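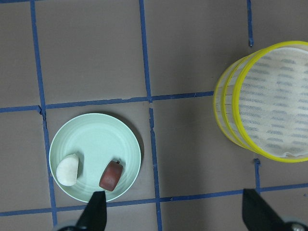

So my cousin Desta Negussie called last night from the base, and we got 17 whole minutes before the line dropped! She's with the engineers on the Brarholm rotation, 300 of them out there now, and the word is they may be staying through December. Last I heard it was October. I wrote to the family liaison office and got the same form letter as in the spring.

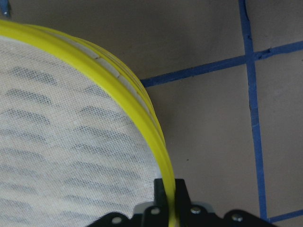
She sounded tired but okay. They've been patching the airstrip road (again) and the mail is slow, so if you sent her anything, give it a while. Apostolos Galanis, who was in her old unit, told me his packages took forever too, and he'd had 66 days added to his own tour with barely any warning.

I'm mailing socks and the good coffee this week. If you want a card in the box, get it to me soon, I'm taping it up Thursday-ish or whenever the coffee comes.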